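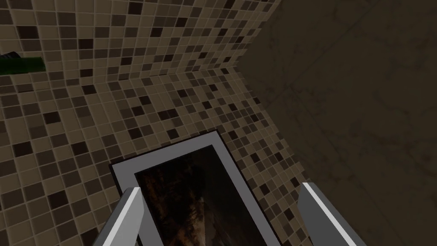
Leltadetti 3 review: a grasp planner that mostly stays out of the way

November 2021

I have been using Leltadetti as the planning layer for a simulated two-finger gripper for seven weeks. Before that I was on Bukeck, which I knew well and complained about a lot. This review covers version 3 of Leltadetti, run on a single desktop with a mid-range graphics card. I paid for the license myself.

Leltadetti sits between your perception code and your arm controller. You give it an object pose, a model of the gripper and a collision scene, and it gives back a ranked list of grasps with a path for each. It does not do perception. If your pose estimate is off by a centimeter, the plan will be off by a centimeter too, and the software has no way to know.

Setup

Installation took an afternoon, most of it spent on the physics bridge. The installer expects one particular version of the bridge and does not check for it. If you have a newer one, everything starts normally and then the first plan request hangs. The release notes mention this on the second page. It should be an error message.

Once that was sorted, loading my own gripper was easy. The description file is short and readable, and the viewer shows the finger pads and the closing direction so you can catch a flipped axis before you run anything. Bukeck made me do that by trial and error.

Test scenes

I used the Levstead room set, which is a collection of household interiors with rendered materials and loose objects. I like it for planner testing because the rooms are cluttered in a normal way and the surfaces are hard on a depth pipeline. Small mosaic tiles, dark stone with faint veins, inside corners. My test objects were framed pictures, bottles, bowls and books. Each trial was one pick and one place, and I ran 103 of them with the same settings after throwing out the early ones where I was still changing things.

Flat objects are where I expected trouble. A framed picture is wide, thin and has a border that a planner can easily take for a good handle. Bukeck would often pick a corner, which scored well on paper and let the frame swing as soon as the arm moved. Leltadetti prefers the long sides when the gripper opens wide enough, and it keeps the grasp close to the center of mass if you fill in the mass field. Fill it in. The default is a uniform box and it is wrong for anything with a heavy border.

Of the 103 trials, 7 failed. In 3 of those the planner returned nothing at all, each time with the object close to a wall and one finger without room to get in behind it. I think that is the right answer, and the log said so in plain words. The other failures were paths that brushed a surface during the approach. I traced them to my own collision margin, which I had set too small.

Speed

With the default of 100 candidate grasps, planning is quick enough that I stopped noticing it. Raising the number helps in tight corners and does very little elsewhere. The time goes up in a straight line, so I keep the default and raise it only when a request comes back empty. There is a setting to do this automatically, but it is off by default and listed under "Advanced" for some reason.

The debug viewer

This is the part I would pay for on its own. You can scrub through a plan, see the rejected grasps, and click on any of them to get the reason it was dropped. The view from the wrist is useful too, especially for checking whether the fingers straddle the object or just point at it. Two complaints. The wrist view cannot be resized separately from the main one, and the colors for "rejected" and "low score" are too close together on a dark background.

Documentation

Good for the first hour, thin after that. The Python reference is complete but has almost no examples. The section on placing objects is a single page and leaves out what happens when the target surface is tilted. I got my answer by reading the source, which at least is tidy.

Compared with the others

Bukeck is cheaper and has a larger user forum – if you only pick up boxes and cans, stay with it. Chacko has better multi-arm support, but it wants to own the whole stack, and I gave up trying to use its planner without its controller. Leltadetti is the easiest of the three to drop into code you already have.

I have not tried it on hardware yet, so take the failure count as a simulation figure. I plan to keep the license for another year. If the next update adds a version check to the installer and a proper page on placing, I will have very little left to complain about except those colors.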